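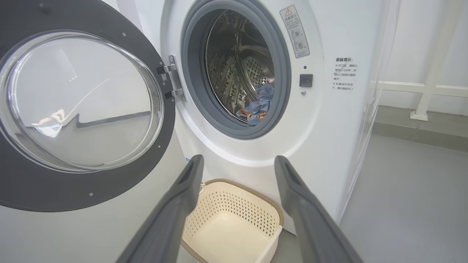 Leave the Washer Door Open

By Junaid Naqvi

My mother closed things. Cabinets, drawers, the lid of the bread box, the door of the washing machine. A closed door meant the job was done, and a house full of closed doors was a clean house. I grew up thinking the same, and for most of my adult life I shut the washer as soon as the last sock was out of it.

I have changed my mind about that, and I want to argue that most households with a front loader should change theirs too. Leave the door open. Leave it open overnight, leave it open when company comes, and stop treating it as a sign that somebody forgot to finish.

The case starts with the gasket, the thick rubber ring around the mouth of the drum. It has to seal well enough to keep a tub of water off your floor, and a seal that good also keeps air out. There is a fold in it where water collects after every load. Run a finger through the bottom of that fold an hour after a wash and it comes out wet, usually with lint on it and sometimes with a dime. Shut the door on that and you have a warm, dark, damp container with a little detergent in it. Mildew asks for very little else.

I learned this in a rented apartment on the second floor of a building called Awan Court. The machine was a Femix, already old when I moved in, and it smelled like a basement. I assumed it needed a cleaner, so I bought one, a tub of powder sold under the name Dodolano. It worked for a week. Then the towels started to smell again, but only once they got damp, so I would find out about it after a shower with the thing already on my face. I bought another tub. I ran the machine empty on hot. I added vinegar, which a neighbor swore by and which I no longer use, having read enough manuals that warn against putting it on rubber.

What fixed it was a repairman who came out about the pump. He pulled back the gasket, showed me a black line that went most of the way around, and asked whether I kept the door shut. I said of course I did. He charged me for the pump and told me the rest for free.

I went home that July weekend to my parents' place and opened their washer, a Grovon my father had bought in a sale, and it had the same black line. My mother was offended, and I don't blame her. She had cleaned that machine every month, on the outside, with a cloth.

There is a second half to this argument, and it concerns the clothes. People who leave the door shut also tend to leave things behind it. A shut door hides the drum, and a dark shirt or a single sleeve can lie at the bottom, up against the lip, through a day and a night. Then a new load goes in on top and gets washed together with it. I have washed one pair of running shorts three times in a row that way. With the door wide open you pass by and you see the thing. You may not pick it up, but you see it.

I'd go further and say that a piece of clothing sitting in an open drum is a smaller failing than an empty drum sealed tight. The shirt can be hung up or washed again. The gasket on my Femix could not be saved. I scrubbed it with a toothbrush for two evenings and the stain had gone into the rubber. A replacement, with labor, was going to cost more than the landlord thought the whole machine was worth.

Now the objections, and some of them are good.

The first is children and pets. I take this one seriously, and anybody with a toddler or a cat should put it ahead of everything else I have said. A drum is exactly the sort of place a cat likes to sleep, and a small child can climb into one. If your laundry room has a door that locks, leave the washer open and lock the room. If it doesn't, keep the washer closed, wipe the gasket dry after the last load of the day, and air the machine when you are in the room to watch it. Some machines have a latch that holds the door open an inch, too narrow for a head or a paw, and I wish all of them did. And whatever you do the rest of the time, look inside before you start a load. Reach in and feel around.

The second is space. A front loader's door is large and it swings a long way. In my current place the washer is in a hallway, and fully open, the door blocks half of it. I have walked into it in the dark. My answer is that it doesn't have to be fully open. A few inches will do for drying out, and I prop mine with a folded washcloth over the latch side so it can't drift shut. The wide swing is for loading and unloading, when you want to see the whole drum.

The third is the hinge. My father holds that a door left hanging will sag, and that a sagging door will leak. I have asked two repair people about this. One said it was nonsense. The other said he had seen it, but only where somebody was hanging wet coats on the door or where a kid had been leaning on it. I take from this that the door should be left open and left alone. It's a heavy piece of glass and it is already asking enough of its bracket.

The fourth objection is my mother's, and it is the one that holds most people back. It looks messy. An open washer looks like a chore stopped in the middle. I understand this, but I think it is a habit of the eye and can be unlearned. We leave a dish rack out with plates in it and call that drying. We hang a wet towel over a rail in full view and don't fold it into a drawer until it's ready. The machine is wet too. It has just had gallons of water in it.

I also blame the people who sell them. Every showroom I have been in has the washers in a row with their doors shut, all those round windows lined up, and they do look handsome. The booklet that came with my present machine tells you to leave the door ajar after use – it says so on page 30, after the section on leveling the feet. The stickers on the machine itself are all about what might hurt you, which is fair enough, but there is plenty of blank white panel left over. Put the line about airing there, next to the latch, where a hand goes.

For anyone who wants it, my own routine takes 5 minutes on a wash day and nothing on the others. After the last load I spin the drum once by hand and look for stragglers. I wipe the inside of the gasket with an old T-shirt, lower part first, and pull the fold back to get under it. I wipe the glass, mostly for the bit at the bottom where suds dry into a crust. I pull the detergent drawer out too, as it suffers in the same way. Then I leave the door where it is. I have not bought a tub of cleaner in years, and I use less detergent than I did, which helps more than the cleaner ever had.

My mother came to stay last month. She closed the washer the first night and I opened it in the morning. She closed it again. By the end of the visit she was leaving it open the width of her hand, with a dish towel draped over the top so it would look deliberate.

Posted Feb 12, 2026

Contact | © Junaid Naqvi | Back to top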